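Vasco Rocha has been riding for most of his life and teaching for 18 years, and he still gets up at five to feed. When I rang him at Tidstead, the dressage and jumping centre he manages outside Sistton, he had already worked two horses and was waiting on the farrier.

He did not come from a horsey family. His father drove trucks and his mother worked in a bakery. There was a trail riding place down the road, and he mucked out there on weekends in return for lessons.

"I was fairly ordinary, to be honest," he says. "I had no position to speak of. I could stay on, and I wasn't scared of much. The rest had to be taught to me, and it took a long time."

Most of that teaching came later, during two seasons as a working pupil at Skundunberg. He spent the first winter there almost entirely on the lunge, without stirrups. He remembers it as dull and sore, and says he would do it again.

"You'd get 40 minutes of somebody telling you to sit up. Then you'd go and fill hay nets. I've got students now who want to be doing flying changes in their second month, and I put them on the lunge as well. Some of them leave."
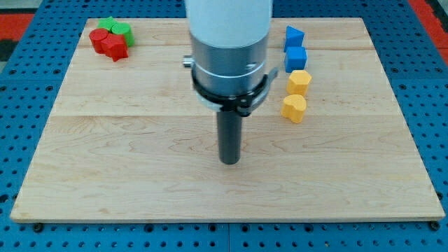
The horse people tend to ask about is Ikonen, a plain bay gelding he bought as a five-year-old after two other buyers had turned him down. The horse was long in the back and hard to keep straight, and for the first year Rocha hardly took him off the property.

"He wasn't difficult to be around. He just didn't know where his hind legs were. We did a lot of walking, a lot of poles, a lot of hill work. I didn't canter a proper circle on him until the April after I got him."

They went on to compete at Prix St Georges, and Ikonen is still at Tidstead at 22, teaching juniors. Rocha says he is the best instructor on the place and the most expensive to feed.

The centre has changed a good deal since Rocha took over. There are now 132 riders on the books, most of them adults who started late or came back after having kids. The outdoor arena was resurfaced last year. The old one held water at the gate end, and lessons were cancelled every time it rained for more than a day.

I asked him about judging, which he took up when a knee injury kept him out of the saddle. He has sat at C for a lot of preliminary and novice tests and says it changed how he coaches.

"You see the same marks going missing over and over. Corners, halts, the free walk. People practise the bits they like. I've started making my lot ride the whole test at walk first, and they hate it."

He has no plans to compete at the top level again. There is a young mare by a local stallion that he likes, and he may take her out at novice next season if she is ready. In the meantime there is a training day at Tidstead on 15th November, with flatwork in the morning and pole work after lunch. Riders can bring their own horse or use one of the school's, and should book through the office.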